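Home Blog Club About Older posts

So it's May and our robotics club finally has a project I can explain to my mom. We're teaching an arm to set out food on plates! Candela Barroso came up with the name Oven (there is no oven in it, don't ask) and it stuck.

The part that eats up all our evenings is recording. You hold a gripper in each hand, you do the task the way you'd want the robot to do it, and then you do it again. And again. Our goal for the vegetable set was 200 takes, and as I write this we're at 89. Fadi Akl is the fastest of us by a mile, but he rushes the let-go and then half of his takes get tossed, so I'm not as jealous as I was in week one.

Things I've learned so far — keep your elbows loose, don't stare at your hands, and put the plate back in the middle before every take. I also keep the marker cubes turned so they don't block each other, which took me way too long to figure out. My shoulders still complain about the harness by 9 at night, and I've started doing stretches in the hallway like somebody's gym teacher.

We did tomatoes first (slippery, annoying), then peppers, and now we've moved on to eggplant, which I love because it's long and you get to choose where to grab it.

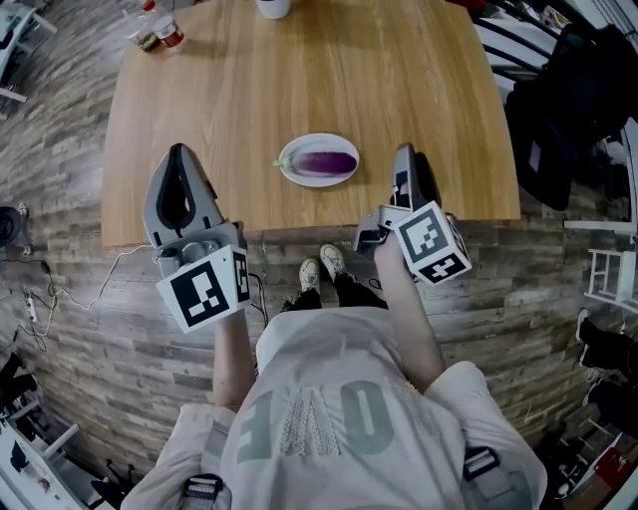 Both grippers up, eggplant on the plate.

Gaurav Singhal wants to try training on what we have before we finish the set, just to see what the arm does with it. I say go for it! Worst case we learn that we need more takes, and we were going to record those anyway. Next up is zucchini, if I remember to buy one.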